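Dukolell Project Report: How Much Does a Learning System Get Out of Our Examples?

Submitted by Slavica Janevski and Damir Berisha
Project supervisor: Todor Georgiou
12/31/21

1. What we set out to do

Our project was called Dukolell, and its aim was to collect examples of a two-armed robot handling snack foods so that a learning system could be trained to do the same. The proposal, written in February by Vasilis Kelmendi, promised "a broad and varied set of everyday handling tasks." We want to say at the start that we don't think we delivered that. We delivered 589 recordings that passed our own check. Whether they are broad or varied depends on how generous the reader is, and we have tried in this report not to be generous.

The work was split between the two of us and Živko Janevski, who ran most of the operating sessions. Todor Georgiou read the drafts and asked the questions that ended up as section 5.

2. How an example is made

A person drives the arms by hand control. The person sees what the cameras see, does the task once, and stops. The camera views and the joint positions are saved together with one written sentence saying what the task was. The sentence is the part everyone treats as an afterthought, and we came to think it is the weakest link in the whole chain.

Take a sentence like "take the sandwich out of the basket." Out of the basket to where? One operator put it on the tray in the middle of the table every time. Another put it wherever there was room. Both match the sentence. A learning system fed both will have to guess which one we meant, and we never meant either, because we hadn't thought about it.

Wrapped food was picked on purpose. The argument in the proposal was that plastic wrap is hard for cameras and slippery for fingers, so a system that learns on it will find other things easy. We accepted this for most of the project. We are less sure now. Nothing we measured shows that hard objects teach more than easy ones, and they do cost more attempts.
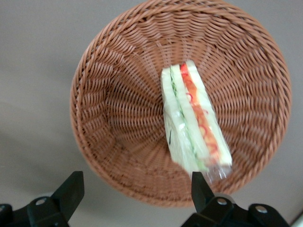 The wrist view was where we had most of our arguments. Damir held that it carries nearly everything the system needs for the last part of a grasp. Slavica held that it is blurred too often to be trusted and that we should mark blurred stretches before training. We marked them for a while and then gave up, as it took longer than recording. So the set contains both marked and unmarked recordings, and anyone using it should treat the marks as missing rather than as a sign that the others are sharp.

Wrap also reflects light. We kept the room lighting the same through the whole project and were pleased with ourselves for being consistent. Živko pointed out, correctly, that consistent lighting means the system has never seen a shadow in a new place. We had no time to go back.

3. What we counted and what we threw away

We started 2,846 attempts. The number looks impressive on a slide and we would ask the reader to ignore it. Many were practice runs, some were stopped in the first moments, and a fair share were complete but had a saving fault in which one camera lagged behind the others. After the check we had the 589 mentioned above.

Our check had four rules:

The task in the sentence was finished.
All cameras were saved for the full length.
The object was not dropped off the table.
The operator did not pause for a long time in the middle.

The last rule is the one we regret. "A long time" was never given a number. Slavica rejected pauses that Damir let through. Worse, pauses often came right before a difficult grasp, when the operator was thinking, so by removing them we probably removed the difficult grasps too. The set looks cleaner than the work was.

We also dropped every recording in which a grasp failed and was tried again. At the time this seemed obvious. A group we talked to at Ronirberg keeps theirs, on the grounds that a system which has never seen a mistake has no idea what to do after one. We find that convincing and wish we had heard it earlier. The dropped files were not backed up.

4. The table

The proposal called for a "realistic store counter." What we built was a table with goods laid out on it in a fixed plan. The plan was drawn once, taped to the wall, and followed fairly closely. Objects were moved between recordings by a hand's width or so, and we called this variation. 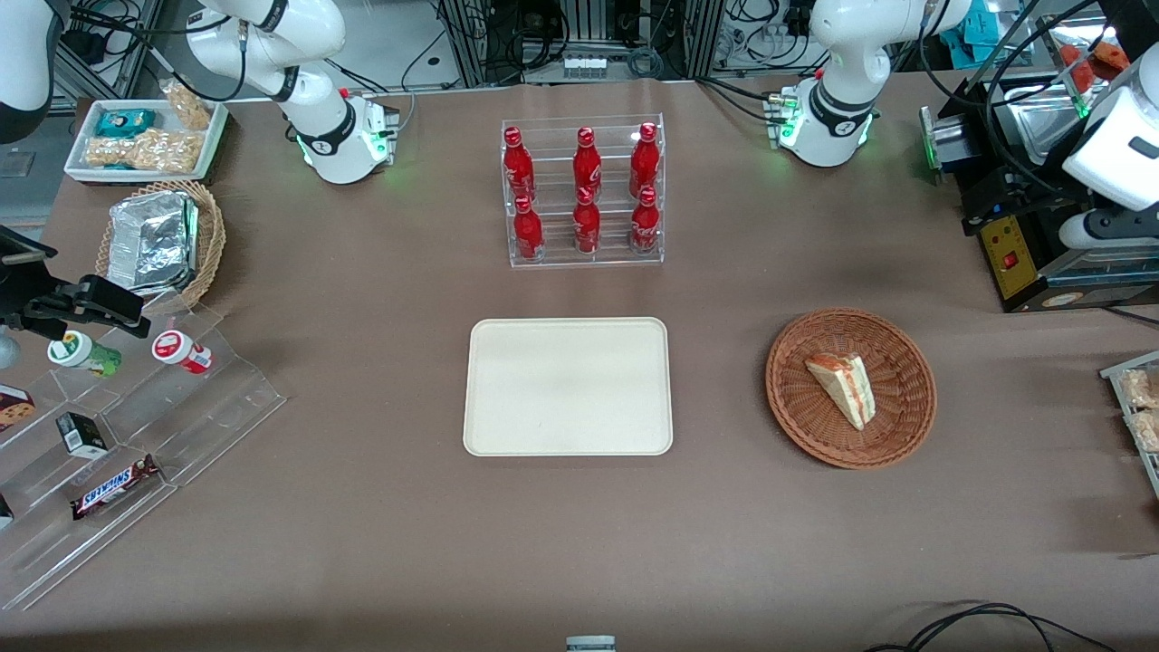

Having many objects out at the same time was meant to stop the system from simply going for the only thing there. It may do that. It may also teach the system that baskets live on one part of the table and bottles on another, and that the instruction can be ignored as long as the layout holds. We tried to find out which by swapping things around for a test round of 100 attempts with the trained system, 50 with the usual layout and 50 with the swapped one. Results were good with the usual layout and poor with the swapped one. We don't give percentages here because the person scoring the test knew which layout was which, and the scoring sheet had a column for "nearly" that got heavy use.

Reaching was another problem. Each arm can get to its own side comfortably and to the middle with some effort. Operators learned this in a day and from then on almost never crossed over. The recordings therefore say that the arm on a given side handles the goods on that side, always. For a project with two arms in its title, there is very little in the set where both arms do anything together.

5. Questions from our supervisor, with short replies

Would more recordings of the same kind help? We doubt it. The later sessions look a great deal like the earlier ones, only faster.

Did the operators get better, or just quicker? Quicker. Živko's late recordings are smooth, but he was taking the same path each time.

Is the set worth sharing? Yes, with this report attached. Without it, people would take the numbers at face value, as we did when we read the notes that came with the Bunallow set and planned our own around them.

6. What we would change

Write the task sentences before the sessions and have someone outside the project try to misread them. Put the end point of every task in the sentence.

Swap the layout after each block of recordings — properly, with the baskets and trays changing sides — and accept that the sessions will be slower for it.

Keep the failed grasps in a separate folder.

Use two scorers who don't know the layout. Remove "nearly" from the sheet.

Change the lighting at least between sessions.

The recordings are on the Matić drive under the project name, with the blur marks in a separate file. The swapped-layout test is in its own folder and should not be mixed in with the rest. Questions about the joint data should go to Damir, and questions about the task sentences to Slavica.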